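Learning to Write Letters Again

May 11, 2021

I bought a box of plain writing paper back in December, fully meaning to send my aunt a proper thank-you note, and then it sat in the hall closet until spring.
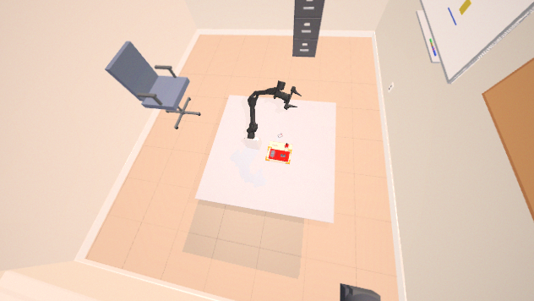
So when I finally sat down with it last month, I found I'd forgotten how to begin. Do you start with the weather? My grandmother always did, and then she'd wander off into the price of eggs and who had a new baby, and by the fourth page you felt you'd spent the afternoon in her kitchen. I decided to just copy her (she wouldn't mind!) and wrote three pages to my old neighbor Sille Egilsson, who moved to Risby and is 2741 miles away from me now. I told her about the lilacs and my terrible sourdough and the dog next door who still waits by her gate.

Her answer came nearly three weeks later, five pages in green ink with a pressed violet tucked inside, and I read it twice standing at the mailbox with my coat half on. She'd answered every single thing I'd mentioned, even the sourdough – she thinks my kitchen is too cold, and she's probably right.

Since then I've written to my aunt at last, and to a cousin I hadn't spoken with in years, and my handwriting has gone from awful to merely bad. I've also learned to keep stamps in the drawer with the pens, or the letter goes in my bag and rides around with me for a week. Next on my list is my college roommate, if her mother still has the address.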